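Prendano Publishes Handling Code for Home Data Collection With Gripper Tools

Nov 23, 2025 – Prendano has published a code of practice for recording household tasks with hand-held gripper tools, setting out how operators should prepare a room, check the tool and store the resulting video. The code applies to all sites supplying recordings to the Trolside program and takes effect in December.

The text runs to 49 clauses in 11 sections. It replaces a set of working notes that had been sent to sites separately and that differed on several points, including how often the fingertip pads had to be inspected and whether a session could continue after a pad had shifted on its bracket.

Under the new code, the operator must open and close the fingers fully before the first recording of each session and confirm that both pads meet along their whole edge. A tool that fails this check is to be taken out of use and tagged. Pivot pins are to be checked for play at the same time. Adjusting a pin during a session is no longer permitted, even where the operator is trained to do it.

Section 3 covers calibration. A reference recording must be made with the fingers open and no object held, followed by one with the fingers closed. Both are kept with the session file. If the tool is dropped or knocked at any point, the two recordings are repeated before work resumes, and any material captured between the knock and the repeat is marked as unverified.

The longest section deals with private homes. Residents must be given a written list of the rooms to be recorded, and a room not on the list may not be entered with the tool switched on. Bedrooms require a separate signature. Papers, screens, medicines and family photographs are to be removed or covered by the resident, not by the operator. Ordinary belongings may stay where they are. The code states that rooms should not be tidied for the purpose of recording, as tidied rooms give a poor match for the conditions in which a household robot would have to work.

Soft goods get their own section. Bedding, clothing and towels change shape each time they are handled, and sites had been treating them in different ways. Operators must now begin each cloth task from the state in which the item was left, without smoothing it first, and must log the fabric type and general color. Dark items on a dark ground are to be logged as low contrast. Failed grasps are to be kept in the file and labeled – deleting them is listed as a breach.

"The earlier notes told people what to record and said very little about what to throw away," said Mereana Ormsby, who edited the code for Prendano. "Two sites could do the same bedroom task and send in files that could not be compared. Most of the drafting time went into that."

A draft was tested at the Pomare and Billow sites. Between them they submitted 823 sessions under the draft rules, of which nearly 100 were returned for missing or incomplete reference recordings. The requirement was kept, but the final version allows a site to submit a late reference recording if the tool has not been used in between. A proposal from Billow to drop the closed-finger recording was not adopted.

Limits on working time were also revised. An operator may hold the tool for no more than 49 minutes without a break, and the count does not restart when the operator moves to another room. The draft had set the limit per room.

Faces and voices remain excluded. Where a person enters during a recording, the operator must stop, and the file is to be removed in full. Partial cutting or blurring is not accepted as a substitute.

Sites that already hold recordings made under the earlier notes do not have to repeat them, but the files must be labeled with the version of the notes in force when they were made. Unlabeled files will be refused after the code takes effect. Comments on the cloth section remain open, and Prendano said that clauses on kitchen and bathroom work would be reviewed separately. 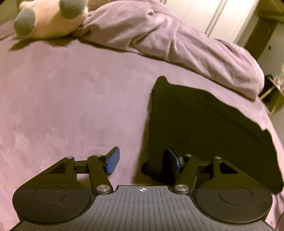

A hand-held gripper with its fingertips open over a bed.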